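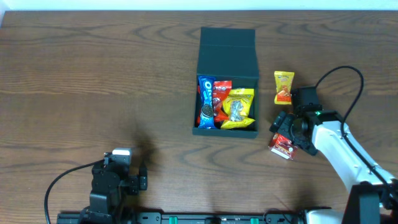
A snack box with its hinged lid up: Oreo cookies on the left, a red packet behind, a yellow one on the right, and a small yellow packet still on the table.

Snack box (gift)

A snack box is a lidded box filled with small packaged snacks, usually given as a present or mailed to somebody who is far from home. I've been keeping up this little household encyclopedia for a while now, and this is the entry people write to me about the most, so I've made it longer than it probably deserves (sorry, Doilies).

Name

I say "snack box." In Truvbridge, where I grew up, older folks say "tuck lid," and my aunt Fenna Willems called every one of them a Sekis, after the stationery store that sold the boxes. If you've got a different word for it, send it in! I love these.

The box

Most are cardboard or something close to it, rectangular, with either a lift-off lid or a hinged one. I'm a hinged lid person all the way. The lid stands up behind the snacks when you open it and makes a sort of backdrop, and a dark plain color like the green one at the top of this entry lets all those loud wrappers do the talking. Lift-off lids get lost. I own 3 bottoms with no top, and they hold rubber bands now.

A box you can reuse is worth a little extra money. Hultia, a small paper goods maker, sold a folding one for years that packed down flat, and I still have 2 in the closet with the corners going soft.

Filling

Tall, narrow packages like a sleeve of cookies go in first, on end, against one side. Wide, flat bags go at the front where they can lean on something. Anything squashy gets tucked in between, and it doesn't matter much if it's half hidden (finding it is part of the fun). Keep going until the packages hold each other up. A box with room to slide around in will arrive as a box of crumbs, and I have mailed that box, to my own brother, in November.

Mixing sweet and salty is the usual custom. My own rule is one thing they already love, one thing with nuts or seeds if they can eat them, and one thing they've never tried. Ask about allergies before you buy anything.

There's nearly always one little packet left over at the end. Some people take it as a sign to get a bigger box. I try it lying flat on top first, and if the lid won't shut, the packer gets to eat it. That's an old Willems family law and I won't hear a word against it.

Closing and mailing

A hinged lid should come down without pushing. If it bows in the middle, pull the fattest bag and let a bit of air settle out of the corners, then put it back the other way up. For mailing, the snack box goes inside a plain shipping carton with crumpled paper on all sides. For handing over in person, a ribbon is plenty.

Chocolate is a cold weather item as far as I'm concerned. Aunt Fenna sent a box of truffles south one summer when it was 95 degrees out, and my cousin ate them with a spoon.

See also

Care package; Cookie tin; Lunch box; Ribbon, curling of; Shipping carton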